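# Ledach Character Comments

Ledach is a corpus of viewer comments on fictional characters from animated television series, collected from the Zinness discussion boards and annotated for tone, stance and degree of irony. This card applies to the March release.
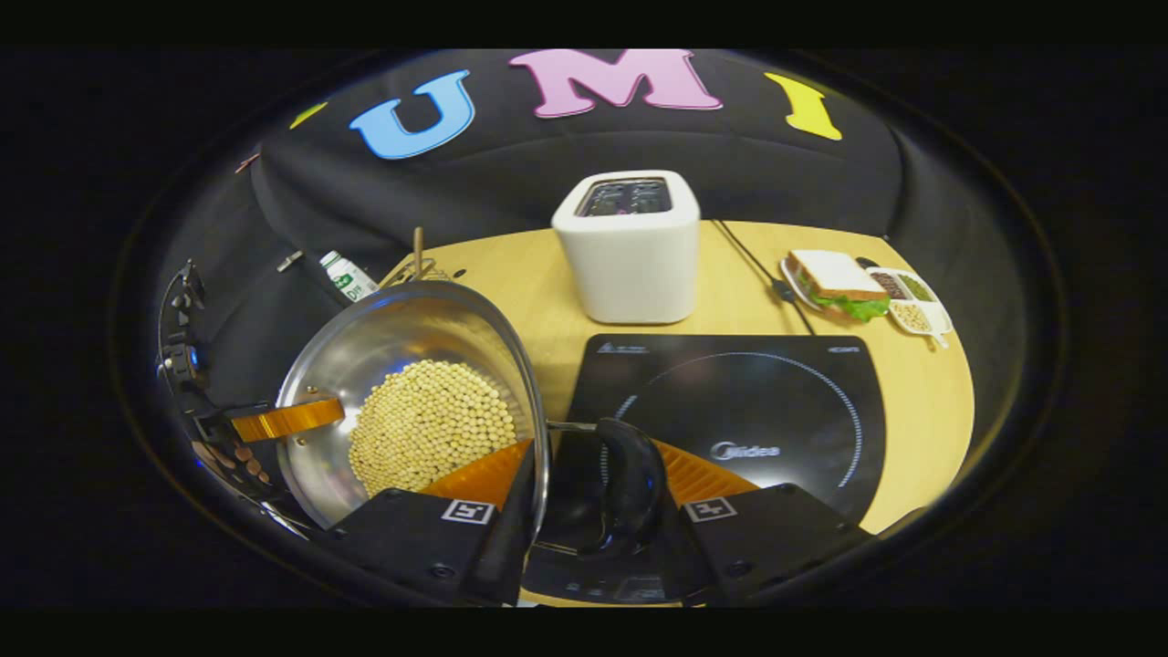 Ruairi Munro asked on the project board why praise and mockery share a single column, given that fans so often use both in one breath. The column has been kept for compatibility with the first release. A second column, `tone_secondary`, now records the other reading where annotators found one.

## Contents

The release holds 2000 comments on 107 characters. Each comment is stored as one row in `comments.tsv`. Character names are replaced by a code, and the codes are resolved in `characters.tsv`.

| Field | Meaning |
|---|---|
| `comment_id` | Stable identifier, unchanged between releases |
| `char_code` | Character under discussion |
| `text` | Comment as posted, with user names removed |
| `tone` | Primary tone: warm, hostile, mocking or neutral |
| `tone_secondary` | Second tone, may be empty |
| `irony` | 0 (none) to 3 (sustained) |
| `spoiler` | `y` if the text reveals a plot event |

Spelling, capital letters and emoticons are left as the writers typed them. Line breaks inside a comment are written as `\n`.

## Annotation

Every comment was read by two annotators working separately. Disagreements on `tone` were settled by Catriona Kerr, whose decisions are logged in `adjudication.md`. A sample of 200 comments was annotated again from scratch, and both sets of labels are supplied in `recheck/`.

Annotators were instructed to judge the comment and to disregard the character's standing in the story. A warm comment on a villain is labeled warm. Exaggerated devotion ("all my money to this man") is scored 1 for irony unless the rest of the comment supports a higher value.

## Known limitations

- Leading characters are heavily represented. Supporting characters from long-running series often have very few comments.
- Comments written partly in Japanese were kept only where the English portion could be understood alone.
- The `spoiler` flag was added late and is unreliable for 14 of the character codes. These are marked in `characters.tsv`.
- Replies are separated from the posts they answer, and some are difficult to interpret as a result.

## Permitted use

The corpus may be used for research and teaching. It may not be used to identify or contact the writers. Requests for removal of a comment should give the `comment_id` and be sent through the Grutevstead issue tracker. Removed comments are blanked in the next release and their identifiers are not assigned again.

## Citation

Kerr, C. and Munro, R. *Ledach Character Comments*. Cruickshank Archive of Popular Media, March release.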